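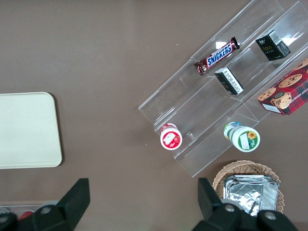 Dredari Opens Front Counter for Snacks and Small Gifts

11/10/2026

Dredari, the stationery and card shop on Masri Street, has added a counter of snacks and small gift items next to its register. The counter opened to customers this week and will stay in place through the end of March, when the store will decide whether to keep it.

The new section takes up space that used to hold a rack of calendars and wrapping paper. Those have moved to the back wall. Goods are now set out on clear tiered stands, with baskets and trays on the tabletop for items that do not stand up well by themselves. The selection includes candy bars, boxed shortbread, small jars and boxed face care products.

Store manager Kenna Shearer said customers had been asking for something to add to a card or a gift bag without making a second stop.

"People come in for a birthday card and then ask where they can get chocolate," Shearer said. "We were sending them down to the corner. It made sense to carry a few things ourselves."

The store started with 100 different items. Shearer said the list will change as the staff learns what sells. Cookies and candy have moved fastest so far, and the first order of shortbread had to be repeated within days. Skin care has been slower, but she plans to give it more time before cutting anything.

The stands were bought from Nasirov, a shop fittings supplier that is closing its local showroom. Dredari paid $773 for the stands, trays and baskets together. Shearer said the stepped shelves let shoppers see the back row without moving the front one, which had been a problem with the flat shelves the store tried last winter. They also need wiping down every morning, a job that now falls to whoever opens.

Prices are marked on each item. A gift bundle of any three small items costs $27 and comes with a card and tissue paper. Bundles can be put together at the counter or ordered by phone for pickup the same day, as long as the order is in before noon. Items bought as part of a bundle can be exchanged but not refunded.

Drokov, the bakery two doors down, will have a basket of its own on the counter starting next month. It will hold packaged rolls and crackers, delivered twice a week. The bakery sets its own prices for these, and they are not included in the bundle offer.

Small producers who would like to have goods considered for the counter can leave a sample and a price list at the register. Food items must be sealed and carry a full ingredient label. Shearer said space is limited and replies may take a few weeks.

Dredari is at 3920 Masri Street. Store hours have not changed.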